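Uvar Releases Leka 4, a Comment Form Plugin That Holds Spam Before It Reaches Your Inbox 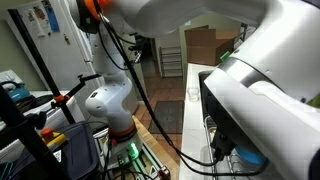

Please just make it stop emailing me every time a bot says hello, one site owner wrote to us back in August, and that line has been taped to my monitor ever since. I run the small team at Uvar that builds Leka, and today I get to tell you that version 4 is out, it's free to download, and yes, it will stop emailing you every time a bot says hello!

If you haven't met Leka before, it's a little PHP plugin that sits between the comment or contact form on your website and wherever those messages end up. Someone fills in the form, Leka takes a look at what they sent, and then it either passes the message along or sets it aside. We started it as a side job for one client's guestbook (remember guestbooks?) and it kept growing from there.

So what's new? The big one is the holding tray. Older versions of Leka had two choices, let it in or throw it out, and throwing things out made a lot of you nervous. I get it. I once lost a perfectly nice message from a customer whose town name happened to trip the word list, and I only found out when she phoned. In Leka 4, anything doubtful goes into the tray and waits there. You can open it once a day, once a week, whenever you like, and release the good ones with a click. Messages you release go out with their original time on them, so your threads stay in order.

We also threw away the old word list screen and wrote a new one. You can now paste in up to 100 words or phrases per list, and you can keep 3 lists going at once, say one for your blog comments, one for your contact page and one for the shop. Each list can block, hold or mask. Masking swaps the word for stars and lets the rest of the comment through, and I'll admit it's my favorite, mostly for the comments that are rude and also right.

Matching is smarter too. Leka 4 looks at whole words by default, so a short rude word hiding inside a long innocent one won't set it off anymore. If you do want partial matches, there's a checkbox beside each entry. It also catches the usual tricks with numbers standing in for letters, and extra spaces and dots. It won't catch everything. People who want to be nasty are creative, and we'll keep adding patterns as you send them in.

A few of you asked about captchas. Leka still doesn't use one, and I don't plan to add one. We put a hidden field in the form and check how fast it was filled in, and in our own testing that took care of most of the automated junk. If you already have a captcha you love, keep it, the two get along fine.

Manell, the web shop that looks after the sites of some 100 small businesses, ran the beta on its clients' forms all summer and sent us a very long list of bugs, nearly all of them fixed now. (The one with the upside-down date in the tray is still on my desk. Sorry, Manell!) They also talked us into the daily summary email, which goes out at 7 a.m. and tells you how many messages are waiting. You can change the hour or turn it off completely.

Upgrading from an earlier version is pretty painless. Make a backup of your site first, upload the new folder over the old one, then open the settings page and press Update Lists. Your old words will be copied into the first list and set to hold. If you edited the form template by hand, save a copy somewhere, as the upload will replace it.

Leka 4 is available now from the downloads page on the Uvar website. The plugin is free for personal and business sites, and paid support is there if you'd like us to do the setup for you. A version for Nusari, our hosted form builder, is in the works and I'll post on the Uvar blog when it's ready to try.

For review copies, screenshots or questions about the release, write to the Uvar team through the contact form on our website. It runs Leka, naturally, and I check the tray every morning.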